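Fekia handheld gripper kit, worth it?

benchrat
Has anyone here bought the Fekia pair kit? Two handheld grippers, the marker cubes, a head strap mount and a year of their upload service. They want $600 for the set. We need demos of simple chair and table tasks and I don't want to tie up the arm for it.

tolland_k
We've had a set since February. The grippers are fine. Light enough, and the trigger pull is even on both sides. The cubes are what you're paying for. Tracking holds up well as long as the head camera can see at least one printed face on each. 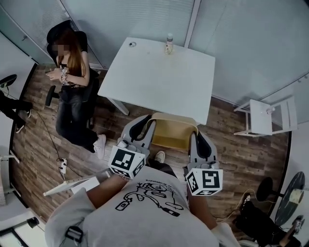
My shoulders get tired before my hands do. After 2 hours I want a break, and most people I've trained say the same. The finger pads wear at the tips, so order spares with the kit. Shipping took 8 days.

mosswick
I'd disagree on the tracking. Ours dropped out any time I turned my wrists inward. Sikomside sells a set with a bigger cube and I had far fewer gaps with it. It costs more, though.

tolland_k
Did you redo the calibration after you put the cubes on? The manual hides that on page 7. Ours was bad until I did.

mosswick
Yes, twice. It got better but not good. Could be a bad unit. Darwish support answered me on a Sunday, I'll give them that. They handle Fekia repairs in the US.

benchrat
Is the upload service any use, or can I skip it?

quillfeather
Skip it. It exports to Lendirer format only, and you have to convert everything anyway. Record locally.

tolland_k
I use it and I don't mind it. The converter script takes nearly a minute per session. If you've got more than one person recording, the shared folder saves you some trouble.

benchrat
OK. I'll order the kit without the service if they let me, plus spare pads. Will post tracking numbers once I've run the calibration.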